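The plant came with the desk. On my first morning at Bodex I moved my stuff in, ate half a sleeve of Oreo cookies for courage, and said hello to it. I've been talking to it ever since! I named it Brikmont (it sounded like a butler, and I've always wanted one). 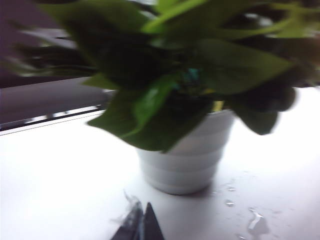 Brikmont, in his white pot with the ridges.

For weeks I poured him a little water every time I filled my own cup. He never drooped. He never grew either, but I figured he was shy. By March I had told him 87 secrets, give or take a few I repeated, and all my plans for quitting.

Then one evening I finally took hold of a leaf to wipe it off, and it squeaked. Plastic! I sat there holding it, going over every drop I'd given him, and my face got so hot I had to look at the gray partition for a while.

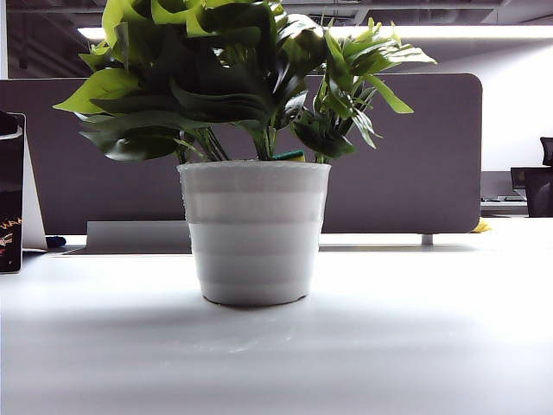 His spot on my desk, right by the partition.

I thought about putting him in a drawer. I got as far as opening it. Then I told him secret number 88, the one about the drawer, and went to fill my cup.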